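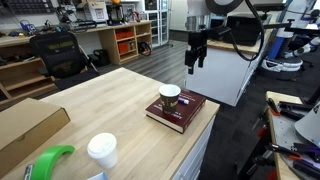
Is the Rirkport book restoration fair worth the drive? Only if you already own a book that needs work and you can get there before the free assessments fill up.

Events > Book Fairs > Visit Reports

Search this site Enter keyword Go

I went with low hopes, having been burned by the December edition, which was mostly greeting cards. Rosalind Castellanos had told me the summer one was a different animal. It is a bit different. It is also 26 dollars at the door, plus parking, and the website still says parking is included.

The main hall had the usual mix of dealers, binders and people selling leather cream. I counted on seeing real bench work, and there was one good table of it. A binder from Camolthorpe was putting new cloth on a broken hinge, slowly, and answering questions while she did it. She wouldn't promise anyone that a repair would raise the value of their book. I trusted her more than anybody else in the building.

The Pretorius stand was the opposite. They sell a cleaning kit for 82 dollars, and the man there told me it would lift foxing out of any paper made after 1850. I asked what was in the bottle. He said it was a blend. I asked if he had a page treated five years ago that I could look at, and he gave me a leaflet. The before and after pages in the leaflet didn't look to me like the same page.
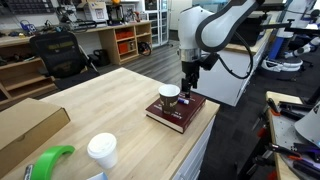
The talks upstairs were better, though you would not know it from the schedule, which had two of them at the same time in the same room. I sat through the one on storage. The advice was plain: keep books out of the attic, keep them off outside walls, don't pack the shelf so tight you have to pull on the top of the spine. You can get all of that from a library pamphlet for free, but the speaker had brought some sad examples and passed them around.

I did take a book for assessment, a county history that was my uncle's. The wait was almost 40 minutes. The quote from Cloreck came to 225 dollars for a new spine and two loose sections, with no date for getting it back. When I asked whether the old spine label would be saved, I got "we usually try." I kept the book.

Food was one cart outside, closed by two. The used book room in the back had fair prices, and I came home with a gardening manual that smells fine and opens flat.

Would I go again? Maybe for the Camolthorpe table, if they list her by name next time.

Posted 2024-06-12

We use cookies to improve your visit. Accept Manage settings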